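Table runner

A table runner is a long, narrow piece of cloth laid along the middle of a table. It may be used on a bare tabletop or over a tablecloth. Runners protect the surface from scratches and serve as a base for dishes and centerpieces.

Dimensions

Most runners are 12 to 16 inches wide. On a dining table the cloth often hangs over each end by 6 inches or more, although shorter runners that stop before the edge are also common. A runner laid across the table, between facing seats, is sometimes called a bridge runner.

Materials

Linen and cotton are the usual fibers. Plain weaves lie flat and wash easily. Heavier jacquard cloth holds its shape but may shrink if washed hot. Hems are mitered at the corners or finished with a fringe.

Color

White and undyed cloth is standard for formal settings. Darker shades hide stains and are used more often for daily meals.
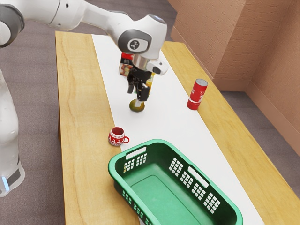

Care

Linen is ironed while slightly damp. Candle wax is left to harden and then scraped off before washing.

See also

Doily
Placemat
Tablecloth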